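Lists > Prasteck Swap & Sort > Archive > June > Message 863

Subject: Re: Tipping the whole drawer out

On Thursday a list member wrote:
> I can never face the odds-and-ends drawer. Where do you
> even put it all while you sort? And do you keep chargers
> if you don't know what they belong to?

On the bed! I do all mine on the bed, every time. Things don't roll off and vanish like they do on a table, and you have to finish before you can go to sleep (best trick I know). I put the flowery cover on first, the grey and mauve one, and then just tip and spread. I had such a good evening with it, I can't tell you. A small plain white box, a black power adapter, bits of bright pink something, all out where I could get at them.
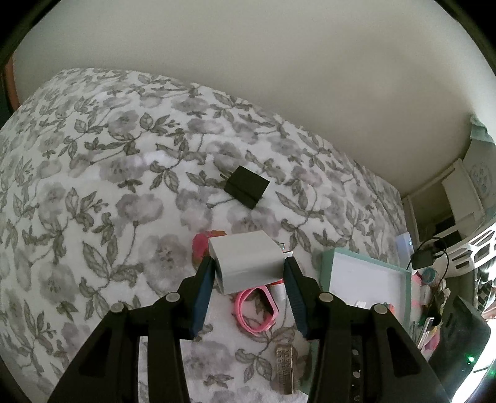
CHARGERS AND ADAPTERS

Read the small print on the back before you decide. My old Omix speaker wants 1000 mA and the Brelero lamp only 600, and I'd been muddling the two for years! I stick a bit of masking tape on each one now with the name of its gadget. I found homes for 11 of them, and the rest are going in the Baptiste Road recycling box.

Do have a go this weekend and tell us what turns up!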